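Klebereste vom Malerband auf grauer Tischplatte, was hilft?

Wudura
Hallo zusammen, ich hab mir für mein Nähzimmer mit blauem Klebeband Felder auf die Platte geklebt, und nach 3 Monaten geht das Zeug kaum noch runter! Föhn hab ich schon probiert – bringt wenig. Womit geht ihr da ran?

Kusuma
Speiseöl drauf, 40 Minuten warten, mit einem Plastikschaber flach abschieben, dann Spüli. Bloß keinen Glasreiniger, der macht gar nichts. Und an den Ecken anfangen, wo sich zwei Streifen überlappen, da kriegt man den Fingernagel am besten drunter. Kratzer gehen damit natürlich nicht weg, die bleiben. 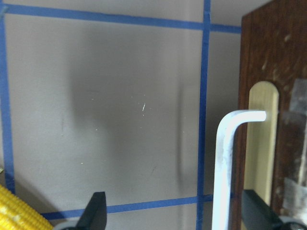

Bresside
Öl würde ich lassen, wenn die Platte nicht versiegelt ist, das gibt Flecken. Ich nehm Orangenreiniger, erst an einer versteckten Stelle testen. Hat bei mir im November super geklappt.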